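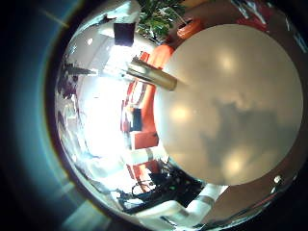
Wanda Oyelaran: el audio de la retransmisión se corta siempre en el mismo punto de la liturgia, cuando el coro responde a la letanía. En noviembre pasó en las vísperas y en la Divina Liturgia. Los fieles que siguen el oficio desde casa oyen al diácono, pero no la respuesta.

**Estado:** cerrado
**Prioridad:** alta (entronización del nuevo obispo)
**Sistema:** consola Asamoah, codificador Dakus, plataforma Lirik
**Lugar:** catedral de Grestoldale

## Síntoma

El canal del coro baja hasta quedar inaudible y vuelve al terminar la respuesta. El canal del ambón no se ve afectado. La grabación local de la consola, tomada antes del bus de emisión, contiene el coro completo.

## Registro

**17:10** Reviso la grabación local y la copia archivada en Lirik. La pérdida solo existe en la segunda. Descarto micrófonos y cableado del coro.

**17:25** Conecto auriculares a la salida del bus de emisión. Reproduzco la pista multicanal de las vísperas. El corte se oye ya en la salida de la consola, de modo que el codificador queda descartado.

**17:40** El bus tiene activado un ducker con el ambón como señal de control. Valores encontrados:

| Parámetro | Valor |
|---|---|
| Ataque | 2 ms |
| Retención | 1000 ms |
| Recuperación | 1000 ms |
| Filtro de control | desactivado |

El diácono termina la petición y el coro entra encima de la última sílaba. Con esa retención, la respuesta breve («Señor, ten piedad») cae casi entera dentro de la atenuación.

**17:55** Bajo la retención a 50 ms. Mejora, pero la atenuación se dispara también con el coro solo. El micrófono del ambón recoge las voces graves por reverberación de la nave.

**18:05** Activo el filtro paso alto en la señal de control, a 100 Hz. Sin cambio apreciable. Lo dejo puesto.

**18:20** Desactivo el ducker. El coro se oye completo y el ambón sigue siendo inteligible en toda la pista. Guardo la escena como `liturgia_coro`.

**18:35** Comentario de Wanda Oyelaran: pregunta si el ajuste afecta a la homilía, porque el ducker se puso para que el órgano de la sala contigua no tapara al predicador. Respuesta: sí, afecta. Para la homilía hay que cargar la escena anterior, `homilia`, que no se ha modificado.

**19:15** Prueba con el coro presente durante el ensayo de la entronización. Letanía completa, tropario y aclamaciones «Axios». Sin pérdidas en la copia de Lirik.

## Causa

Ducker del bus de emisión heredado de la escena de homilía, con retención demasiado larga para el canto responsorial.

## Pendiente

- Etiquetar las dos escenas en la hoja pegada a la consola.
- Bloquear la edición de escenas para el perfil de operador.
- Comprobar el micrófono inalámbrico del trono episcopal, que no estaba disponible en el ensayo. Se abre ticket aparte.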